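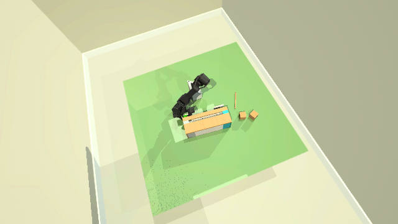 Kendar Interlocking Floor Tile, Green

Kendar tiles are made for workshops, garages and play rooms where a bare slab is hard on the feet. Each tile locks to the next on all four sides - no glue needed - and trims with a utility knife.

Sold in packs of 10. Edge strips are sold separately and come 2 to a bag.

Thickness: 10 mm
Colors: green, gray, black
Item weight: 54 oz per tile

Sweep the floor before laying and start from the longest wall. Leave a small gap at the walls for expansion. Clean with a damp mop and mild soap. Do not use solvent cleaners.

Orders over $200 ship free from our Urnov warehouse. Green is back in stock as of March 19, 2026. For cut-to-size orders, contact Hiếu Chu at the Clirura sales desk.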